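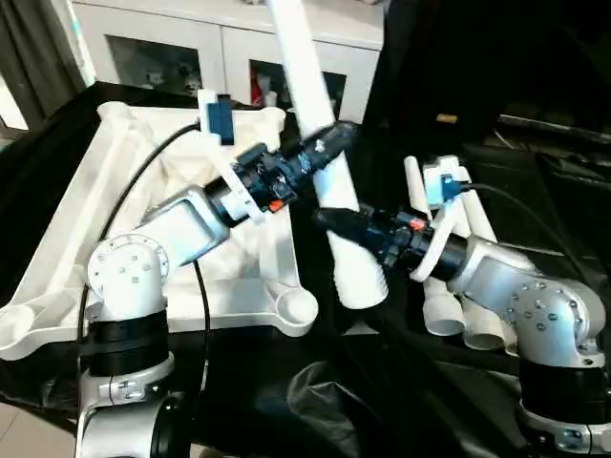
Two nights at the Tostau Lodge, booked last minute. Notes for anyone thinking about it. 1/8

Check-in is at the house across the parking lot. Ring the bell and wait. Manon Hawthorne runs the place and she came over with the key and a pint of milk. 2/8

We had a one-bedroom unit upstairs. Queen bed, sofa bed, kitchenette with two burners and a decent fridge. The water pressure is good. The sofa bed is not, my son ended up on the cushions on the floor. 3/8

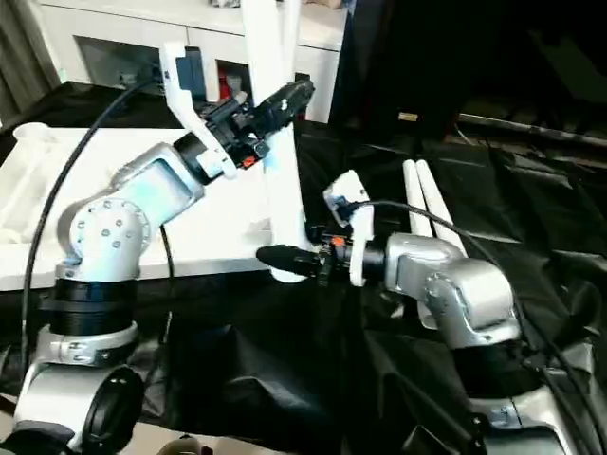
Wifi worked fine in the evening and dropped out both mornings. Phone signal is better on the balcony. 4/8

Dogs are allowed in the 3 ground floor units only. Ask when you book, the website doesn't say so. The people under us had a beagle called Fido and we never heard him. 5/8

No restaurant on site. Demchenko Bakery is 400 yards down the road toward the lake and opens at six. Get the cheese rolls. It's closed Mondays, so on our last day we had cereal in the room. 6/8

Parking is free but tight. If you're towing a boat, leave it on the gravel by the road. The heater is on a timer that shuts off after an hour, and you have to go back and press it again. There's one laundry room for everybody, coins only, and the dryer is slow. 7/8

Checkout is 10 and they do mean 10. We'd stay again in May when it's quieter, and ask for the end unit because it gets the sun on two sides. Posted 24 July 2023, rates may have changed if you're reading this later. 8/8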